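About Ceveo

Reading time: 3 min

Ceveo is a small company from Vilgate. We make and sell storage for the kitchen: wire racks, baskets, shelf inserts and, since some years, also tablecloths. Our workshop and our shop are in the same building on Atanasov Street, and most of our customers live near enough to come by bus.

We are often asked what is the most typical Ceveo product. It is a rack for bottles that one uses every day, on a table where one also eats.
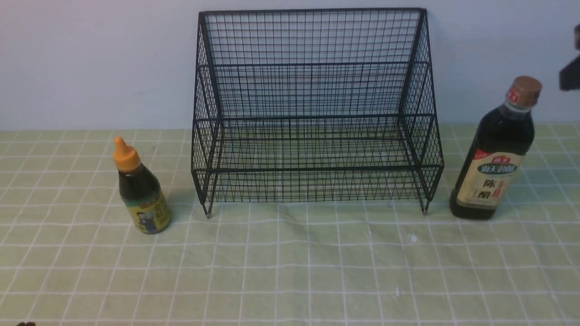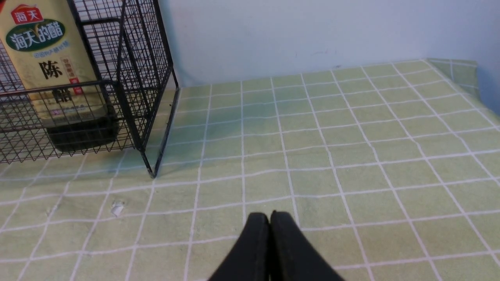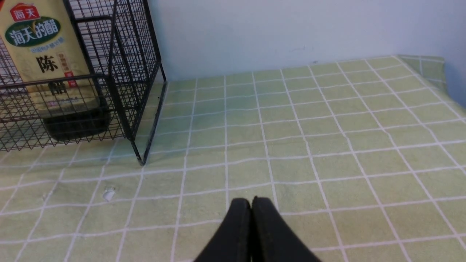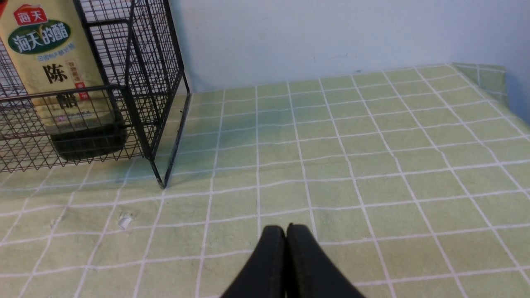
Our green checked cloth on the table. First picture: the black wire rack, empty. Last picture: a bottle of vinegar inside the black wire mesh.

How we started

The company began with a problem of sauce bottles. In the flat where we lived at that time the kitchen had one cupboard, and it was full with plates. The vinegar, the soy sauce, the oil and everything else in a bottle stood on the table, beside the wall, and each meal started with moving them to one side. We bought a plastic tray. It became sticky in the corners and it was difficult to wash. Then we bought a wooden box, and the box was too deep, so that one could not read the labels without taking every bottle out.

The first rack was bent by hand from wire that was left over from another job. It was not beautiful and one foot was shorter, but the bottles stood in it and we could see through the sides which one was which. Two neighbours asked for the same. That winter we made 18 racks, and we still get one of them back from time to time for a new coat of paint.

What we make today

The Sturkik rack is the one we sell most. It is black, from thin wire in a mesh, with a high back and sides that come down towards the front, and it has two levels. Small things go better on the upper level: a salt jar, pepper, a little dish of garlic. Tall bottles need more room above them, so please measure your tallest bottle together with its cap before you order. Many customers measure without the cap and then write to us.

We recommend to put the rack with its back to the wall. The bottles which you take several times in one meal should be in front, and the ones for the weekend at the back. A squeeze bottle with a pointed nozzle can stand where you like, but close it well - the mesh lets everything through, and a drop on the upper level will arrive on the lower level and after that on the cloth.

To clean the rack, take out all the bottles and wipe them first. Warm water with a little washing-up liquid is enough, and an old toothbrush for the crossings of the wires. Dry it with a towel and let it stand for an hour before you fill it again. We do not advise the dishwasher.

The tablecloths came later and almost by accident. In the shop we had to show the racks on something, and visitors wanted to buy the cloth and not the rack. Our best known pattern is pale green with a grid of thin white lines. Some customers tell us that the squares help them to put things straight on the table. Others find that the squares make every crease visible, and this is also true. The cloth should be ironed a little damp, from the wrong side. If it is longer than your table, let the extra part hang at the front; when it is pushed against the wall it folds up and collects crumbs.

The workshop

We produce 2,000 racks in a year and half as many tablecloths, so 1,000, and for the moment we do not wish to grow more. The wire is cut and welded on the ground floor. Painting is done in the yard building, except in the coldest weeks, when we stop painting and repair instead. The cloths are cut and hemmed upstairs, where the light is better.

Repairs are an important part of our work. A bent side, a lost foot or paint that has come off can nearly always be put right. Bring the rack empty and clean, please. For Sturkik racks the repair of a foot is without charge, also when the rack was a present and you have no receipt.

Visiting us

The shop is open from morning until five o'clock, with a pause for lunch. There is a table laid in the front room where you can try the racks with your own bottles. You are welcome to bring them - some people come with a whole bag. Parking on Atanasov Street is difficult on market mornings.

Every October we sell the pieces with small faults in the yard, mostly racks with uneven paint and cloths where the grid is not perfectly parallel with the hem. They are cheaper and they do the same work.

If you have a question about sizes, please write us the height and width of the place you have in mind, and what should stand there. We answer within a few days.

This page was last changed on 17/05/2019.

Related pages

Measuring your bottles before you order
Care of painted wire
Tablecloth sizes and hems
The yard sale: what you can expect
Repairs and spare feet for Sturkik racks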